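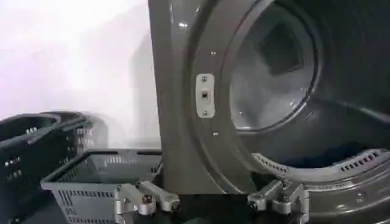

Udelside, Sep 26, 2018

**Arm cell check, dryer 1 — after wrist fault in August**

- [x] E-stop cuts arm power. Tested 2 times.
- [x] Finger screws tight.
- [ ] Wrist force limit. Trips late on 6 of 10 reaches. Fitano to reset.

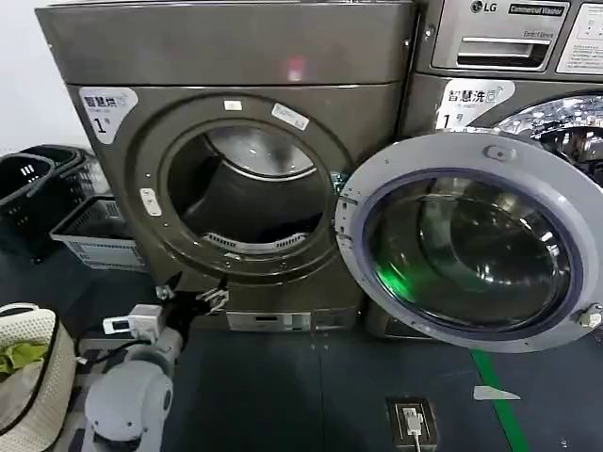 - [x] Dryer locked off before any reach into the drum.
- [ ] Cable at wrist. Check for wear every 3000 cycles — no log kept so far.

Do not run unattended until both open items are closed.

Checked: Urs Bühler, Hollmont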